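Right, a few posts on smartwatches, as I've now gone back to an ordinary one and people keep asking.

I bought the Ciron in April. It does 87 kinds of workout. I walk to the shops and sometimes I swim.

First week I loved it! Messages on my wrist, little buzz when the bus was due, felt like the future (a bit).

Then the step thing got to me. I was doing laps of the kitchen at eleven at night to get from 4000 up to 5000 — for a badge. A picture of a badge.

Battery is my real gripe. Musimdale say 5 days on the box. I got two, and less if I let it track my sleep, so it was forever on the charger when I wanted it.

Do I think they're finished? No. My sister's got the Mollness one for her heart rate and wouldn't be without it, fair enough.

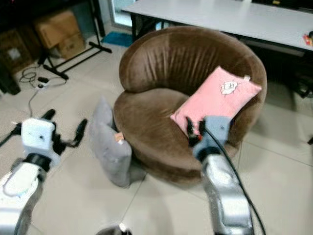
But for the rest of us I reckon it goes the way of 3D telly. Everyone has one for a bit, then it lives in a drawer.

Somebody asked if the cheaper Shirazi is any better. Haven't tried it, sorry — the strap looks nicer, I'll give it that.

Anyway mine's up for sale, boxed, both straps. Message me if you want it.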